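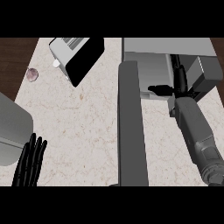 Griranach opened its doors to the public one morning in August, and I went because my sister-in-law is redoing her kitchen and has started using the word "timeless" about countertops. The company cuts and finishes stone in a long shed behind the rail yard. Admission was free. Parking was 3 dollars, which the website leaves out.

We were met by Sushil Dhillon, who runs the showroom, and handed over to Sushil Chauhan, who runs the saws. They have clearly heard every joke about the shared first name, so I kept mine to myself.

The showroom came first, naturally. Slabs stand upright in rows and you walk between them as if you were choosing a carpet. Dhillon had a good speech about marble and how it "lives with you." I asked if that meant it stains. He said it develops a patina. I asked if a patina from red wine could be removed, and he said a sealer would help, and that the sealer needed to be renewed from time to time. How often depends on the household, apparently. I never got a number out of him, and two other visitors tried after me.

There was a lemon test set up on a side table, with one sealed tile and one unsealed. The unsealed one had a dull mark where the juice had been. The sealed one looked fine, but the juice on it had been wiped off almost at once, and the other had been left to sit while we talked. I pointed this out. Dhillon laughed and moved us along.

The cutting floor was much better. Chauhan doesn't do speeches. He showed us how a slab is laid out before cutting so the veining runs across a seam and doesn't just stop dead at it, and he admitted that with some stone you can try all morning and the seam will still show. He showed us a sink cutout that had cracked at the corner and gone into the scrap pile. Square inside corners are weak, he said, and customers keep asking for them anyway. I'd have paid the parking twice for ten more minutes of that.

He was also frank about dust. The saws run wet, the floor is one big puddle with drains in it, and everybody near the machines wears a mask. Visitors were kept behind a yellow line and given earplugs, though mine kept falling out.

Then it was back to the showroom for prices. The package they call Riso is advertised at 779 dollars, and the open-day price was 747. Somebody's idea of a sale. For that you get a vanity top, with no sink, no faucet, no delivery and no removal of whatever you have now. The kitchen packages are "by consultation." There is a second range called Javby, in a composite, and I noticed the staff steered people toward it when children were mentioned. That seemed to me the most useful advice of the day, and it was given in a near whisper.

Coffee came from Kazlauskienė, the bakery across the road, and the poppy seed roll was excellent. It was served on a marble counter with coasters under every single cup.

My sister-in-law has booked a consultation. I've told her to ask for Chauhan, to bring her own lemon, and to leave it on the tile through the whole talk. The shed is open to visitors again next August, mornings only, and the bus stops closer to the gate than the parking lot does.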